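Stock fingers or soft pads for thin stems?
Grippers and End Effectors – 9 replies

plistanis_pete
Joined in June

Hi all. I'm setting up a two-arm table for sorting artificial flowers (long stems, small bunches, a couple of cups to put them in) and I can't decide on fingers. I've got the stock parallel ones on both sides and a set of Divness soft pads still in the bag. The stock fingers are fine on cups. On a single stem lying flat I get it maybe half the time, and the rest of the time I just push the thing across the mat. Is it worth swapping, or am I doing something dumb?

yulanx

What's your approach height? I fought this for weeks and it was my Z offset the whole time. Fingers stopped a hair above the mat and the stem squirted out underneath.

plistanis_pete

Checked that first. I'm touching the mat on the way down, I can hear it.

MessinaN

Swap them! I run Divness pads on both arms and I'm never going back. They squash a little around the stem so you don't need to be dead center. Mine are trimmed with scissors, by the way, the tips are too fat out of the bag.

bshan70

Have to disagree with Natalina. Pads are great until you have two stems lying together, and then you pick up both. Hard narrow fingers can get in between. I tried Kenda pads too and had the same problem, only more expensive.

MessinaN

I get doubles sometimes, sure, but I'd take a double over a miss. You can always put one back down.

bshan70

With a teleop operator, sure. With a policy running it, good luck.

yulanx

Can we see your layout, Pete? Hard to say much without knowing how messy it is in there.

plistanis_pete

Sure. Both arms are over the mat with the fingers open, left one down by a red stem and right one between the red bunch and the little white flowers.

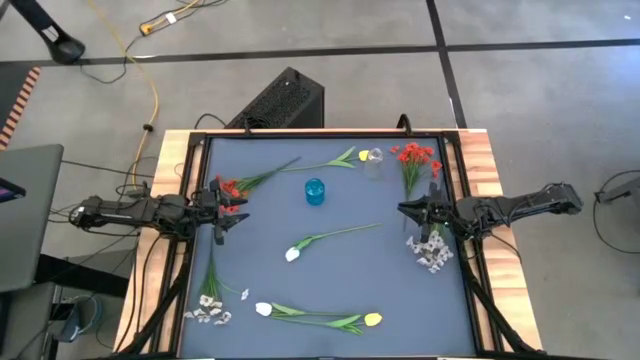 Reply 1 after the photo – rongrong_t

OK that helps a lot. Look at the bottom of your mat, the white tulip and the yellow one with their stems overlapping. Baoshan is right about that pair, pads will grab both. The white tulip in the middle is lying by itself and I'd expect pads to do fine there. So you have both cases on one table, lol.

Also your small white bunches worry me more than the tulips. Close on the blossoms and you'll bend them, so go for the stems.

Reply 2 – MessinaN

Fine, I'll give you the overlapping tulips. But why not one of each? Pads on the left, stock on the right, same flowers, same starting spots. He has two arms, he may as well use them!

Reply 3 – bshan70

Only if he swaps them over halfway. My left arm has more slop in the wrist than my right and it made a perfectly good set of Wanyama fingers look terrible. I blamed the fingers for a month.

Reply 4 – plistanis_pete

I like that. Pads left and stock right, 70 picks, then trade sides and do another 70. I'll log doubles separately from misses so you two can keep arguing. Scissors are out, pads are going on tonight.

Natalina, how much did you trim off the tips?

Reply 5 – MessinaN

2 mm off each side, and leave the bottom edge alone. If you cut that they start to peel.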